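Come and cook with us - part-time kitchen help wanted at Farah

Hi! I'm Malou, and I run a small lunch place called Farah on the corner across from the Grurlow bus depot. We do soup, flatbreads, two kinds of stew and whatever I felt like baking at five in the morning. I'm looking for two people to join us in the new year, and I'd love it if one of them was you.

I should say right away that this is a real kitchen job. You'll peel a lot of onions. You'll wash pots that are bigger than my nephew. But it's also a happy little room with good music (we take turns picking, and yes, Tihomir will play accordion records, and you'll get used to it), and we all sit down together for a proper meal once the lunch crowd has gone.

What the job is

Both spots are 12 hours a week to start, mostly late morning into the afternoon. There's room for more once spring comes and we put the tables outside. You'd be helping with:

Chopping, peeling and weighing for the next day's soups
Rolling and baking flatbreads (I'll teach you, it takes a week or so before they stop looking like maps)
Serving at the counter when the line gets long
Dishes, floors, bins, all the stuff that has to happen
Packing the office orders, which can be up to 100 boxes on a busy day

Tihomir Kadrić runs the stove and has done since we opened. He's the one you'd be working next to most of the time. He's patient and very fussy about knives, so please don't ever put one in the sink!

Who I'm hoping to hear from

You don't need restaurant experience. Our last helper, Radomir, came to us straight from a garden center and was the best bread roller we ever had. What I do need is someone who shows up on time, can be on their feet for a whole shift, and doesn't mind being warm, because that kitchen gets very warm. You should be able to lift a full sack of flour, or be good at asking someone to grab the other end.

Some English is needed for the counter, and any other language is a bonus. Between the bus drivers and the students we hear a bit of everything. If you have a food handling card already, great. If you don't, we pay for the course and for the hours you spend on it.

Pay and the rest of it

We pay above the local minimum from day one, and it goes up after your first three months. Tips are split evenly by hours worked, dishwashing included. You get lunch every shift and bread to take home whenever there's any left. Shoes are on us too - pick a non-slip pair you like and bring me the receipt.

We close for the last week of the year and for two weeks in summer, and both breaks are paid. I used to work for places where you found out your shifts the night before and I hated it, so I post ours three weeks ahead and I don't mess with them.

How to apply

Please get in touch by 7th December. No cover letter, please! Just tell me a little about yourself, which afternoons you're free, and the best thing you've eaten lately. You can drop a note in at the counter or mail it to Farah, Box 2297, Grurlow. If writing isn't your thing, come by after the lunch rush and we'll talk over a coffee.

I'll invite a handful of people in for a paid trial shift, and everybody who writes will get an answer from me, even if it's a no.

Hope to meet you soon,
Malou Toft
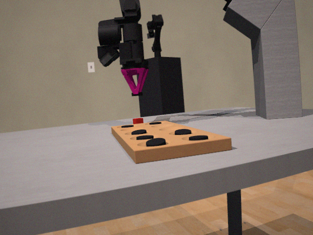
More jobs near Grurlow

Weekend bike mechanic, Clendside Cycles
Front desk cover, evenings, Oruso Guesthouse
Dog walker, mornings, ask for Conall Mac Carthaigh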